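Hurnance Automation Newsletter
3/23/20

Equipment budget: where the money goes this year

The spending plan for the next budget year is nearly settled, and several of you have asked how the numbers were put together. The short version is below. The full sheet is on the shared drive under Planning, and the tab marked Handling is the one that affects most readers of this newsletter.

The plan covers 12 line items. Most are renewals, spare parts and service contracts that carry over with small changes. The ones that took up meeting time were the second handling table, the replacement grippers and the question of whether to keep paying for outside integration work or bring it in house.

Handling tables

We are asking for one more two-arm table, built to the same layout as the current one. Quotes came in from Trarkum and Tokarz. Trarkum was lower on the arms and higher on installation. Tokarz included mounting, cabling and a day of setup in one price, but the lead time was longer. We have gone with Trarkum for the arms and will do the mounting ourselves. That choice depends on the shop having bench time in November. If it does not, the installation line goes back in and the total rises to match.

The table itself is cheap next to everything that sits on it. Please remember when you request one that the arms are the part people budget for, and the controllers, stands, mounting boards, power and cable management are the part they leave out. On the last table those extras were ordered one at a time over several months, each with its own shipping charge. This time they are a single order.

Grippers and fingers

Fingers wear out faster than anything else we buy. The plan allows for 4 replacement sets and 2 complete grippers held as spares. We looked at a softer finger from Jarnent for food items and other things that dent or crumble. The sample set did well on rolls and poorly on anything flat, so we are buying a small quantity for the food tasks and staying with the standard finger everywhere else.

If you are working with bakery items, the grip force setting matters more than the finger. Please check it before you file a request for new parts. A fair share of last year's requests were closed with a settings change and no purchase.

Props and consumables

This line is new. Baskets, cloths, dishes and food used to be bought on personal cards and paid back later, which made them hard to track. They now have their own code, with a starting amount of $574. Real bread is allowed, but it has to be thrown out at the end of the day, and the cost adds up. Where a model will do the job, use a model. Table cloths should be plain and light in color so that we can swap them between tables without redoing the camera settings.

Baskets should have an opening wide enough for the gripper to enter with the fingers apart. Measure before you order. We have a shelf of nice looking containers that are too narrow to use.

Integration work

No change for now. We will keep the outside contract through the end of the budget year and compare its cost with a part-time position before renewing. Anyone who has kept notes on how many hours the contractor spent on site is asked to send them in. The invoices list days only.

What was left out

A mobile base was requested by two groups and is not in the plan. The price was acceptable, but the floor in the back area would need work first, and that money comes from the building budget. The request will be carried forward. A larger screen for the planning room was also dropped.

How to send in changes

The sheet is open for comments until the end of the week. Put the line number first, then the change, then the cost. If you do not have a written quote, say so, and we will mark the figure as an estimate. Requests without a line number will be held for the next round.

On the table now: bread and basket

The food handling task is the main user of the props line at the moment, and it is the one the second table is meant to relieve. It runs with a wicker basket, a scored loaf and a knotted bun on a gray cloth, with the standard parallel gripper.
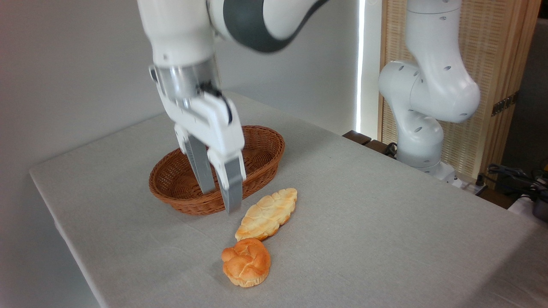
Dates for ordering

Orders for arms and controllers go out first, as soon as the plan is signed. Spare parts follow in the same week. Props can be ordered at any time against the new code. Send receipts the day you get them, with the table name written on top.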